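22 Sep 2023

So I finally did it and put my own darkroom in the spare bathroom. I've been renting bench time at Trestton for two years (lovely place, terrible parking) and I kept telling myself it was cheaper. Then I added it all up one night and, well, I went looking for an enlarger the next morning!

The one I ended up with is an old Chornovol, heavy as anything, and it came with a lens, a timer and a box of paper that expired 18 years ago. I printed on the old paper first, of course. 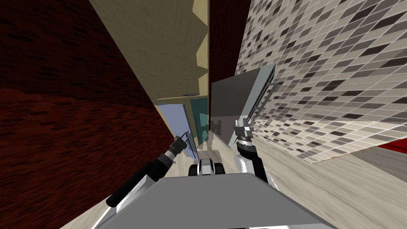
Valter Boström wrote in to say that fogged paper can still give you decent contact sheets if you add a little benzotriazole to the developer, and that I should quit throwing it out. Okay, okay, I fished the box back out of the trash.

Blacking out the window took way longer than I planned. I tried foil, then cardboard, then a proper roller blind with tape down both sides, and the blind won. The trays sit on a board across the tub and I rinse prints in the sink, one at a time, which gets old fast.

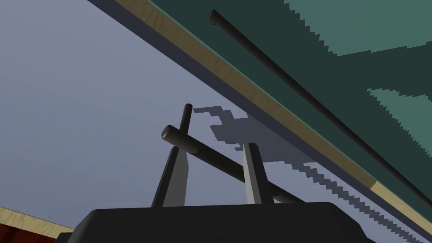
Did you ever think about resin-coated paper for the small prints? It washes so much quicker and you won't be standing at that sink all night.

I have, and there's a pack of Numodska RC on its way. I still want fiber for the portraits though, I just love how it feels in the hand.
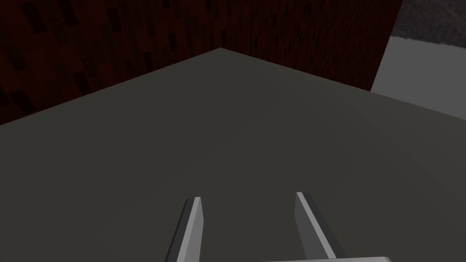 Next up is a safelight test, the one with the coin on the paper, and then I'm printing the whole Drukenside roll from start to finish. Frame 18 is the one I'm dying to see big.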